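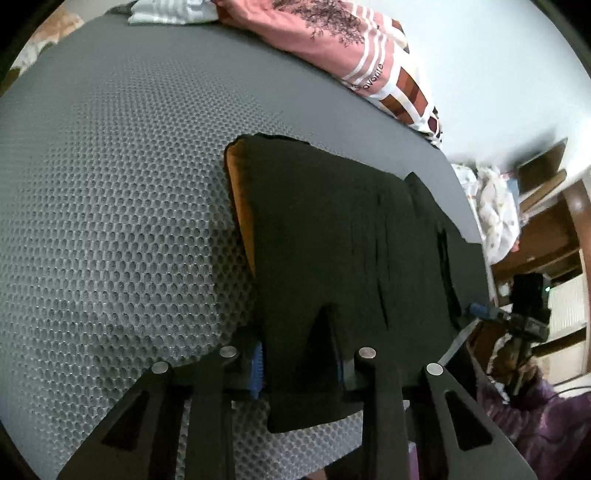 5/1/20　敷きパッド用立体メッシュ、摩耗と洗濯後のへたり

午前中は摩耗試験の続き。Dovovから来た試料のうち、裏面に滑り止めのないほうを先に片づけた。前回の停止位置から再開して、積算が2,791回を超えたところで止めている。止めた時点で表の糸はまだ切れていない。毛羽は出ている。六角の目の縁、山になっている部分に集中していて、谷の底はほとんど変わらない。予想どおりなので特に書くことはないが、毛羽の向きが揃っているのが少し気になった。往復で擦っているのだから、左右に同じくらい寝ていてもよさそうなものだが、片側に寄っている。

Keithに見せたら、試料台の水平を疑えと言われた。水準器を当てたらわずかに傾いていた。奥側の脚のゴムが潰れている。Stamowの機械はこの脚が弱くて、前にも同じところを替えたはずだと思って備品の棚を探したが、替えのゴムは見つからなかった。とりあえず厚紙を噛ませて水平を出した。見た目は悪いが、当面はこれで回す。ゴムは注文書に書いておいた。

傾きがあった状態で取った数字をどうするか。全部捨てるのは惜しいので、記録表には残して備考に「台傾きあり」と入れた。報告書の本文には使わない。使うのは脚を直した後のものだけにする。Lionelは、傾いていても左右差を平均すれば大差ないのではという意見。私はそうは思わない。荷重のかかり方が変われば毛羽の出る場所も変わる。比較用に新しい試料で取り直すのが早い。

## 洗濯後の厚み

昨日から平干ししていた分を測った。手順は前回と同じで、錘を載せてから一定時間待って読む。待つ間に別の試料を用意できるので、順番を決めておくと楽だった。順番は以下。

1. 乾いた試料を平台に置き、手のひらで空気を抜かずに、そのまま落ち着かせる
2. 錘を静かに下ろす。落とさない
3. 砂時計を返す
4. 読む。読んだらすぐ錘を上げる

錘を上げるのを忘れて昼に行った試料が一枚ある。端を切り欠いて印をつけ、比較からは外した。捨てずに置いてあるのは、長時間荷重の参考になるかもしれないため。袋に「昼」と書いてある。わかりにくいのは承知している。

結果だけ書くと、洗濯を繰り返したものは厚みがはっきり減っている。減り方は一様でなく、中央より縁に近いところのほうが大きい。縫い代の近くで中の連結糸が倒れているらしい。切って断面を見ると、表地と裏地をつないでいる糸が斜めに寝ていた。湯気を当てて手で揉むと少し起きる。起きたあとの厚みは測っていない。揉み方で値が変わりそうで、測っても人に渡せる数字にならない気がした。Tiaはそれでも測っておけと言う。使う人は家でそうするのだから、どのくらい戻るかは知りたいはずだと。もっともなので明日以降にやる。揉み方を決めるのが先。手でやるのをやめて、アイロン台の蒸気を決まった高さから当てるだけにする案がある。

## 洗い方の差

洗濯は2通りで回している。ネットに入れて巻いたものと、ネットに入れて折ったもの。折ったほうは折り目が残る。干して一晩たっても消えず、指でなぞるとわかる。巻いたほうは筋は残らないが、脱水のあとに全体が少し波打つ。波は干しているうちに引いた。

折り目の位置では六角の目が潰れて、細長くなっている。通気の測定をここでやると値が下がるはずだが、測定口が折り目より大きいので、どこまで差が出るか。Lionelが口径を絞る治具を作ると言っていたが、まだできていない。アクリルの端材が足りないらしい。Pilkingtonの倉庫に残りがあるかもしれないので、荷物を取りに行くときに見てくる。

乾燥機は使っていない。先方の表示が乾燥機不可になっている。使う人は使うだろうという話はこの前も出て、Phyllisが、表示どおりにしか試験しないなら何のための試験かと怒っていた。彼女の言うこともわかるが、依頼書にない項目を勝手に足すと費用の話になる。自分たちの参考としてなら一枚やってもいい。余りの試料で、誰の分にもつけずに。

## 糊と滑り止め

裏の滑り止めがあるほうについて。粒状の樹脂が裏地に点で載っている。先方の資料ではTralanceという加工名だが、中身は書いていない。触ると少し粘る。新品の袋から出した直後は匂いがあり、一晩広げておくと薄くなった。私は鼻が悪いのであてにならない。Tiaによると甘い匂いで、嫌な人は嫌だろうとのこと。

洗濯後、粒のいくつかが欠けていた。欠けた粒は洗濯槽の糸くず取りに入っていた。取れた粒を拾って元の位置に当ててみると、粒の底に裏地の糸の跡が残っていて、糸に食い込んでいたのではなく表面に乗っていただけのように見える。顕微鏡で見ればもう少し言えるが、今日は台が空かなかった。Cyrilが革の断面で使っている。夕方には空くと言っていたのに空かなかった。

滑りやすさは、傾斜板に敷布を張って、その上に試料を置いて板を起こす方法で見ている。動き出したところの角度を読む。簡単なわりに人による差が大きい。私が読むと小さめ、Keithが読むと大きめになる。動き出しをどう見るかの違いで、私は端が少しずれた時点、Keithは全体が滑った時点で読んでいた。話し合って、全体が動いた時点に統一した。これまでの私の分は読み直しができないので、もう一度やる。

やり直しついでに敷布のほうも替えた。前のは何度も使って表面がつるつるしていた。新しい綿の平織りを、一度洗って糊を落としてから張る。糊が残っていると滑る。これは前に失敗している。

## 通気

午後は通気。室温と湿度が安定するのを待つのに時間がかかった。窓を開けた人がいる。閉めてからも値がふらついたので、その間に試料の端の始末をした。裁ち目から細い糸が抜けてくるので、測る前に端をテープで留めておくと装置に糸が入らない。テープは紙のもの。布のテープは剥がすときに目を引っぱってしまう。

表から裏へ流したときと、裏から表へ流したときで値が違う。滑り止めなしのほうは差がほとんどない。滑り止めありのほうは、裏から流すと低い。粒が口のふちにかかって漏れ方が変わっているだけかもしれない。押さえの輪のパッキンを柔らかいものに替えて、同じ場所を測り直した。差は縮まったが残った。報告では両方向を載せることにする。片方だけ載せると、どちらを選んだか聞かれる。

一度、明らかに高い値が出た。押さえが浮いていた。装置のレバーが最後まで下りていなくて、手で押すとかちっと入った。レバーの根元に糸くずが詰まっていたので掃除した。あの糸くずは今日のものではない。終わったら装置の周りを払うこと。私も含めて。

## 色

濃い色の試料は色落ちも見ている。添付の白布への移りは少ない。汗の液のほうがやや多い。等級は二人で別々につけて、合わないときは三人目に聞くことにしている。今日は合わなかったものが一つあり、Phyllisに見てもらって低いほうに決めた。昼光の下と灯の下で見え方が違うので、判定は灯の箱の中だけでやる。窓際で見て決めた前の分は、箱でもう一度見る。

縁の当て布は本体と別の生地で、本体より先に色が抜けている。抜けるというより白っぽくなる。表面の毛羽が光っているだけという可能性もある。粘着ローラーをかけてから見ると少し戻ったので、毛羽の分はたしかにある。残りが本当の退色かどうかは、露光の試料が上がってから比べる。

縫い糸は変わらない。ただ、角の縫い目が一か所つれていた。本体が縮んで当て布が縮まなかったときのつれ方で、縫い直しても同じことになる。先方にはこのことを先に伝えたほうがいいと思う。Cyrilに電話を頼んだ。書面は結果が揃ってから。

## 残り

- 摩耗：水平を出した台で、新しい試料4枚。滑り止めの有無で2枚ずつ
- 傾斜板：自分の読み取り分を全部やり直し
- 顕微鏡：欠けた粒の底。拾った粒は蓋つきの皿に入れて棚の上段
- 蒸気を当てたあとの厚み。高さを先に決める
- 脚のゴムの注文が通ったか確認
- 灯の箱の管は10月に替える予定になっているが、端が黒くなってきたので早めたい
- 「昼」の袋を捨てないこと

Keithから、断面を切るときは剃刀でなく円刃を使えという指摘。剃刀だと押したときに連結糸が倒れて、洗濯で倒れたのか刃で倒れたのかわからなくなる。今日切った断面は剃刀なので、縁の糸が寝ているという上の記述は円刃で切り直して確かめる必要がある。試料は同じものの反対側の縁が残っている。円刃は刃こぼれしていたので新しい刃に替えて、古いほうは缶に入れた。

切る前に凍らせる手もあるとLionelが言っていた。水を含ませて凍らせると糸が動かない。溶けるときに動くのではないかと聞いたら、凍ったまま写真を撮るのだそうだ。冷凍庫に場所を作らないといけない。今は染色の見本液が入っていて、誰の見本かラベルが読めない。明日、持ち主を聞いて回る。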